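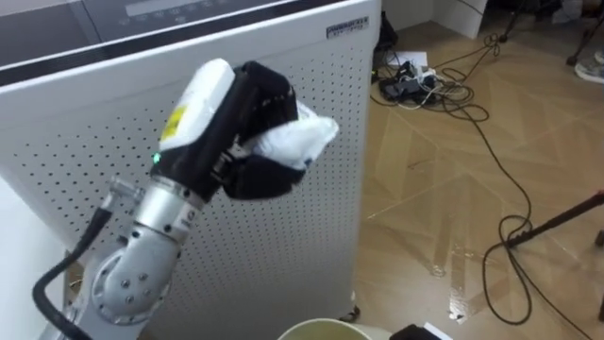 reececlegg
Week two with the Erkari gripper on the wiping task and I'm sold. It keeps a good bunch of cloth between the fingers, and the old D'Souza one always pinched a corner and let it slide. 300 wipes on flat panels so far - four drops!

lokyiu_p
Flat panels are easy though. Did you change the finger pads too? If so you're comparing pads.

reececlegg
Ok yes, new pads. Same arm, same controller.

nodthorpe_ben
I'm with lokyiu. Put the old pads on and run it again. My D'Souza did 497 with a dry cloth before I had to touch it.

reececlegg
Fine, swapping them Friday - will post the numbers.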